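Actualités > Lettre interne > Manipulation bimanuelle

Mars – par Benjie Lacson

Apprentissage par imitation à deux bras : ce que change le rééquilibrage des phases de contact

Le projet Notix porte sur l'apprentissage de tâches bimanuelles courtes à partir de démonstrations téléopérées. La tâche de référence reste la même que dans la lettre précédente : saisir un téléphone, l'amener au-dessus d'un support de table et l'y poser dans une orientation donnée. Elle paraît simple. Elle impose pourtant une coordination serrée des deux effecteurs dans un volume réduit, avec des occultations fréquentes au moment où l'information visuelle serait la plus utile.

Le jeu de données initial comptait quelque 2000 épisodes. L'analyse menée par l'équipe Bulska a mis en évidence un déséquilibre marqué entre les phases. L'approche en espace libre domine largement le nombre de pas de temps, alors que la quasi-totalité des échecs survient pendant le contact : prise décalée, passage d'une pince à l'autre, mise en appui sur le support. Une politique entraînée sur l'ensemble brut minimise donc son erreur moyenne là où la précision importe peu.

La méthode retenue, baptisée Gratari, agit uniquement sur l'échantillonnage. Chaque épisode est segmenté automatiquement à partir de l'ouverture des pinces et de la distance entre les deux effecteurs. Les fenêtres temporelles voisines d'un changement d'état reçoivent un poids de tirage multiplié par 4. Ni l'architecture du réseau, ni la fonction de coût, ni la fréquence de commande ne sont modifiées. Le surcoût se limite à un passage de segmentation avant l'entraînement.

Sur la tâche de référence, le taux d'échec est descendu de 47 % à 18 %, à nombre d'itérations égal. Le gain provient presque entièrement de la phase de pose. La saisie progresse peu, ce qui était attendu : les erreurs y tiennent surtout à l'étalonnage des caméras de poignet, que le rééquilibrage ne corrige pas. Une variante avec un poids supérieur a été essayée puis abandonnée. Les trajectoires d'approche devenaient irrégulières et un bras venait parfois gêner l'autre avant même la prise.

Deux réserves sont à signaler. La segmentation repose sur des seuils réglés à la main – ils conviennent aux supports utilisés pendant la campagne et devront être revus pour d'autres géométries. Par ailleurs, l'évaluation a été conduite sur un seul poste. Le transfert vers le second poste, câblé différemment, n'a pas encore été mesuré.
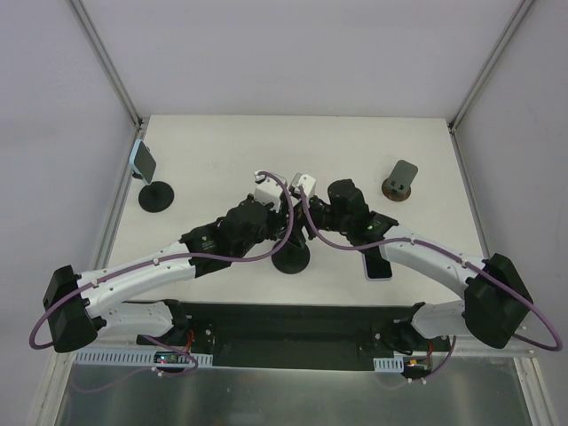
La question des occultations reste ouverte. Lorsque les deux pinces convergent au-dessus du support, la vue fixe perd une bonne partie de l'objet et la politique dépend alors des caméras de poignet. Or ces deux vues sont proches l'une de l'autre dans cette configuration et apportent une information en partie redondante. Pimentel, notre outil de relecture des épisodes, permet désormais d'afficher les trois flux synchronisés avec l'état des pinces, afin de repérer les instants où aucun d'eux ne montre la zone d'appui.

La prochaine campagne ajoutera des démonstrations de reprise après une pose manquée, absentes du jeu actuel. Elles seront annotées séparément pour que leur effet puisse être distingué de celui de l'échantillonnage. Les équipes qui souhaitent tester la segmentation sur leurs propres épisodes peuvent demander le script et le fichier de seuils. Le format d'entrée est celui de la campagne précédente ; les horodatages des deux bras doivent être alignés au préalable.

Contact : équipe Notix | © Notix, tous droits réservés | Retour en haut de page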